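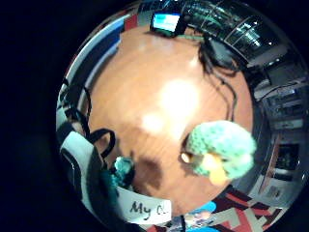 4. Planning and Buying for a Collection Station

4.1 Scope

Section 4 covers what to buy, in what order, and how much floor and table space to set aside before a Palleneo hand-held gripper kit is unpacked. It applies to sites that will collect demonstrations by hand and pass them to a robot arm later. Sites that already own an arm should read section 4.6 first.

The planning worksheet named in the steps below is form 171, supplied with the kit. Fill it in as each step is finished. Orders sent without a completed form are held until the form arrives.

4.2 Decide what the station is for

1. Write down the tasks the station must support in its first year. Use plain verbs and nouns: pick up a soft toy, set it down beside a label card, move it to the other side of the table.

2. Mark each task as soft object, rigid object, or mixed. Crocheted and knitted items count as soft. They compress in the fingers, and loose loops can catch on worn finger pads.

3. For each task, enter the widest and narrowest object on the worksheet. Measure soft objects twice, once at rest and once squeezed between two flat boards.

4. Strike out any task that needs two hands. A single kit does not cover it. Two-hand work requires a second kit and the pairing cable, ordered under a separate line.

Note: Do not size the budget from the hardest task on the list. Size it from the tasks that will be run every day.

4.3 Table and lighting

1. Use a table that does not rock. A table already on site is acceptable and should be entered at zero cost.

2. Check the surface under the lights that will be used. Polished or sealed wood can return a strong white glare from an overhead lamp, and the wrist camera will lose surface detail in that patch. The opening picture shows glare of this kind on a wooden tabletop, between the monitor and the toys.

3. If glare is present, try the following in this order and stop when it clears:
Move the table.
Fit a diffuser to the lamp.
Lay a matte mat over the work area.

4. Enter only the remedy that worked. Diffusers and mats are listed in the parts schedule and should not both be ordered by default.

5. Check again after dark if the room has windows. Dark glass reflects indoor lights, and the reflections move in the camera view as the operator moves.

Caution: Do not dim the room to remove glare. Low light lengthens the exposure and blurs fast motion.

4.4 Monitor, cables, and storage

1. Allow one small monitor per station. It may stand at the far side of the table, outside the reach of the gripper. A large monitor takes table space and adds a second source of reflection.

2. Allow for cable control in the first order. The usual fault at new stations is slack cable lying on the work surface. Order clips, sleeve, and one under-table tray per station.

3. Measure each cable run along the path it will take, down the table leg and along the wall. Do not measure in a straight line. Enter the next longer stock length.

4. Set aside shelving for chargers, spare boxes, and recording units. Shelves may stand beside the table if the operator can turn without touching them.

5. Provide a hook or bin for bags. Straps left on the table enter the work area and may be pulled by the gripper.

Caution: Keep cables at least a full arm's reach from any point where objects are set down. A snagged cable can bring the monitor off the table.

4.5 Objects and labels

Objects are a running cost. Sites often leave this line blank and then pay for it from the repair budget.

1. Order each soft object in sets of 3. One is in use, one is a spare, and one is stored unused as a reference for color and shape.

2. Choose colors that stand apart from the table. Pale green against orange-brown wood separates well. Tan objects on the same wood do not, and small ones are easily lost beside a larger object.

3. Budget for label cards. Folded cards that stand by themselves can be read from a seat. Flat cards are cheaper and shift less. Handwritten cards are acceptable if the lettering is dark and the full name fits on one face.

4. Replace any soft object with pulled stitches. Write the date of replacement on the worksheet.

Note: Patterned rugs may stay in place under the table. If the camera will often look past the table edge, record the rug as part of the station and do not change it partway through a collection.

4.6 Sites with an existing arm

1. Find the mounting plate number on the arm. Plate type 2045 accepts the Palleneo finger set directly. All other plates need the Afolabi adapter.

2. Order the adapter with the kit. Adapters ordered later ship from the Irnthorpe depot and take up to 3 weeks.

3. Confirm that the arm can reach every set-down point used in hand collection. If it cannot, lower the table or reduce the work area before any recording begins.

Caution: Do not buy a longer arm to fit a large table. Cut the work area first and review the task list from section 4.2.

4.7 Order of purchase

Place orders in the sequence given. Each line depends on measurements from the one before it.

1. Table remedy, if any (4.3)
2. Gripper kit and spare finger pads
3. Monitor and cable parts (4.4)
4. Objects and cards (4.5)
5. Adapter, if needed, on the same order as line 2

Hold back one line of the budget, unassigned, until the station has run for a month. Finger pads and cables are the usual claims on it. If neither has been needed, release the money to objects.

4.8 Sign-off

The completed worksheet goes to Efe Obi, Brarnotgate site planning, for a check of space and power. Isauro Zepeda approves the cost lines. Worksheets received by the end of April are included in the same year's order. Changes made after approval need a new worksheet, with the old form number written in the top margin.

Continue with section 5, Unpacking and First Charge.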